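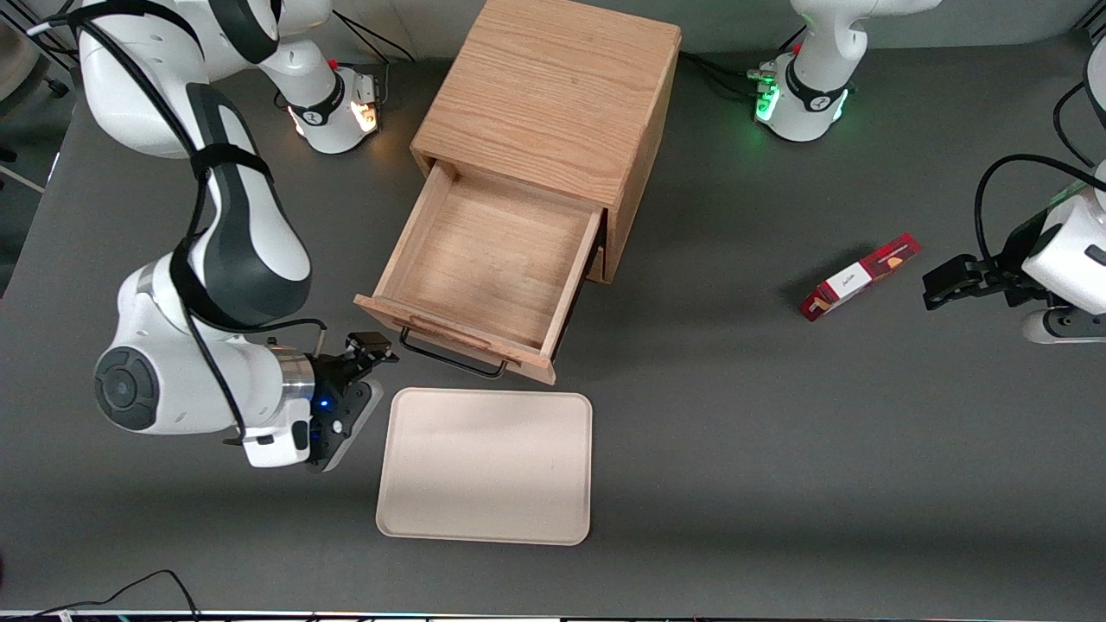
Pukeron Robotics has released the results of a study on how two-armed robots can learn household storage tasks from a small number of human demonstrations. The method, called Damlow, was developed during the past year by the company's research group together with the engineering firm Ivitz. It is made for jobs where one arm must wait for the other, such as putting an item away in a drawer. In the test set-up the two arms stand on both sides of a small oak cabinet, and the drawer has a black bar handle which a two-finger gripper can hold. A beige tray lies in front of the drawer, and a slim red and white box lies at the side of the cabinet, at an angle.

Damlow was trained on 108 demonstrations. In earlier work the same group needed nearly 2,000 for a similar level of success. The difference comes from the way the demonstrations are cut into parts. Each part is labelled with what the other arm is allowed to do in that moment, and the robot learns these permissions together with the movement.

"When people open a drawer and put something in it, they do not think about which hand has the turn," said Hoi-yan Kuo, who leads the study at Pukeron. "For the robot this was the hardest thing. Before, both arms would start together, or both would wait and nothing happened."

The method was evaluated in 200 trials with 6 objects of different shape. The starting angle of each object was changed between trials. Most of the remaining failures came at the moment of the grasp, when a flat package moved away from the fingers. The opening of the drawer was more reliable than the group expected.

Bożena Baran, project manager at Ivitz, said the next step is to try furniture with heavier drawers and with other handles. "We have tested one cabinet very well -- now we must see how much of this behaviour stays when the cabinet is changed," she said.

A second test program will begin in September at the Żak laboratory, where the colour and the position of the tray will also be varied.

The study report and the labelled demonstrations can be requested from the Pukeron press office.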